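Our shop is getting its first automated station, what should we expect?

Tamsin Nakamura
Asked in March
518 views

I work at a small wood products shop in Brudulside. We make cutting boards, trays and drawer dividers, and most of us have been here long enough to do every job on the floor. The owners just told us that one packing and sorting station is going automatic this spring. It's an arm that picks up finished pieces and sets them in boxes. Everyone says no jobs are being cut, and I believe them, but the mood at lunch is strange. A few people are thrilled and a few have gone very quiet.

I'm one of the thrilled ones! I've packed trays for years and my wrists would love a break. But I'd like to hear from people who have been through it. What changes day to day? Did you get trained for real or just handed a manual? And is there anything we should ask for before it shows up, while they're still in a listening mood?

Leilani Thibodeaux
Accepted by the asker

Oh, I love this subject, so pull up a chair. Our place in Villanueva went through it and I'd do it again tomorrow. There are 37 of us on the floor, all shifts together, and we started with one station the same way you are.

First thing: the job doesn't go away so much as it moves. I used to pack all day. Now I set up the station in the morning, check the first few pieces of each batch, and keep an eye on things while I do finishing work at the next bench. The variety is wonderful. I had forgotten what it's like to get home with energy left over.

The first month is slow, though, and you should tell everybody that ahead of time. Ours stopped constantly. Pieces came down the line at odd angles, or two would stick together, or the grip was set too hard for soft wood and left dents. Our pads wore down quicker than we expected too, and we had no spares on the shelf (please, please order spares). Every stop felt like proof that the thing was junk. It wasn't, we just hadn't learned it yet.

Things I'd ask for before it arrives:

Training on paid time, for everyone who will stand near it, with a real person teaching. We got 2 full days and could have used more. The manual is fine for later.

The right to stop it. Anybody on the floor should be able to hit stop and never get a dirty look for it.

A say in where it goes. Ours was first put right across the path to the break room, and it took weeks of grumbling to get it shifted.

A plain answer about pay. If you go from packing to running a station, that's a different job with a different title, so get that talked through early.

One more, and it's my favorite. Give it a name! Ours is Oma. The quiet folks on our crew came around after that, partly because it's hard to stay scared of something you're yelling at by name. By summer they were the ones with the best ideas about how to lay out the trays.

Do keep some hand packing going. People who can still do it the old way are worth a lot on the day the arm is down - and it will be down sometimes.

Roscoe Okafor

ask about noise. ours wasn't loud but the air compressor was. also get them to put the spare parts somewhere second shift can get at, not in a locked office. otherwise its great, my back quit hurting

Thaddeus Schumacher

I'm on the maintenance side at Moltodow, so I see a different part of this. I agree with nearly all of what Leilani wrote and would add a notebook. Hang one at the station and have people write down every stop, with the time and what they saw. We had about 50 entries before a pattern showed up, and it was a single kind of tray, run in the late afternoon when the light came in low and bothered the sensor. A roll of window film took care of it. The person who caught it had been packing by hand the year before, and she now trains the new people. I get a real kick out of that.

Also, let folks try the grip on scrap boards before it goes near product. You learn a lot in a relaxed hour, and it's fun! Different woods take pressure differently and your packers already know that in their hands. Let them be the ones to set it up. I've added a picture with two kinds of wood and the fingers open.
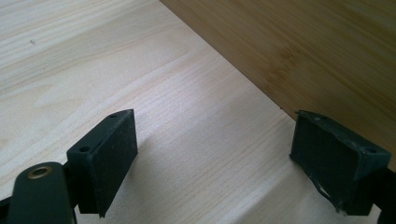

Shoshana Gallagher

Can I ask how the second shift got trained, Thaddeus? At my plant the day crew got all the teaching and we got a ten-minute walkthrough at the shift change, and I think that did more harm to people's mood than the machine ever did. Tamsin, if you have a late crew, speak up for them now.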